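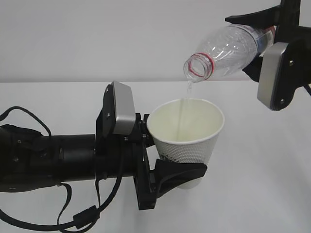

Two-arm pour, bottle to paper cup. Left arm holds, right arm tilts.

Workshop tips: getting a clean pour out of your control software

These are the notes we keep at the Zeswood bench for anyone setting up a pouring task on two arms. They cover the software side. For grippers and pads see the hardware page. Most of this was learned with water and paper cups, and it carries over to juice, rice and dry lentils with small changes.

Before you start

Run the whole motion with an empty bottle first. Then run it with a capped, full bottle, so the arm feels the real weight. Only then take the cap off.

Keep a towel and a tray within reach. Route your cables so that the tilting wrist can go through its full range without pulling on anything. Do this check in the real world, as the planner knows nothing about cables unless you tell it.

Set the cup pose first, then the bottle

Fix the cup arm and let the bottle arm do the moving. We used to let both arms adjust during the pour and spent most of March chasing small wobbles. Once the cup arm was told to hold position with a stiff setting, the wobble went away.

Plan the bottle by the position of its mouth. If you plan by the gripper, the mouth swings in a wide arc as the wrist turns and the stream walks off the cup. Put a tool frame at the center of the bottle mouth and ask the planner to rotate around that point. If you change to a longer bottle, measure again. Mwangi Sang wrote a small script for this, called Fakden, and it is in the shared tools folder. It takes the bottle length and the grip distance and writes the tool frame for you.

Tilt slowly, stop early

Split the tilt into three parts: a quick move to just before the liquid reaches the neck, a slow move until the stream starts, and a hold. The first part depends on how full the bottle is, so keep a table of start angles by fill level. Ours has 10 rows and that has been enough.

Run the control loop at 100 Hz or better during the slow part. At lower rates the tilt goes in visible steps and the stream pulses.

To stop, turn the bottle back faster than you tipped it. A slow return lets the last of the water run down the outside of the neck. Send the stop command before the cup reaches the target, as liquid keeps leaving the mouth while the wrist turns back. For our bottles a target of 100 ml works well with the early stop left at its default. For very small pours you will have to tune it by hand.

Finding the level in the cup

Water in a white cup is hard for a camera to see. A few things help:

Use the wrist view for the level and the fixed view for the stream. Trying to get both from one camera cost us a lot of time.

Lock exposure and white balance before the pour. With auto exposure on, the inside of the cup changes shade as the arm moves and the level detector takes that for water.

Fit the rim first. Once you have the ellipse of the rim, throw away everything outside it. Seams in the wall and dark patches on the bench make strong edges, and they will pull the fit if you let them.

Mask out the stream before you look for the pool. 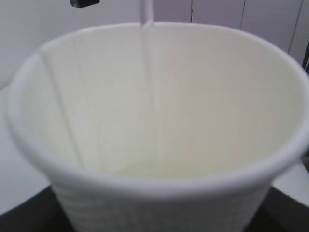

Wrist view with the stream coming down over the back of the rim and a shallow pool at the bottom.

Look for the pool as a region with a slightly different tint. Edges are faint down there and reflections can't be counted on. Yulan Jiang trained our current model on 1574 hand-labeled images, and the ones that helped most were the dull ones, with barely any liquid in the cup. Label more of those than you think you need.

Average the level over several images before you act on it. A single bad reading should never stop a pour or keep one going. Put a time limit on the pour as well, and have it return the bottle upright whatever the camera says.

Paper cups

Paper cups give when you squeeze them, and the rim goes oval. Set the grip force with the cup empty, then check it again with the cup full. If the rim fit reports a shape that keeps changing, lower the force before you touch the vision settings.

Patterned cups are fine on the outside. Avoid cups with printing on the inner wall until the detector has seen some.

Logging

Save both camera streams, the joint positions and the command times in one file with one clock. We kept them apart at first and the clocks drifted. Xinyi Jin fixed this in the recorder, so use the version on the main branch and delete any old copy you have.

Write the bottle type and fill level in the run name. "test2_final" is no use to the next person — there are already several of those.

Common faults

Stream lands on the rim: tool frame is too far back. Remeasure the bottle.

Stream starts late: wrong row in the angle table, or the bottle has slipped in the grip.

Level jumps up when the stream starts: the stream mask is off or too narrow.

Arm pauses halfway through the tilt: wrist is near a joint limit. Rotate the starting grip and plan again.

Drips after the return: raise the return speed in small steps. Check the bottle still holds firm in the pads each time.

Questions about the planner go to Guangming Ren.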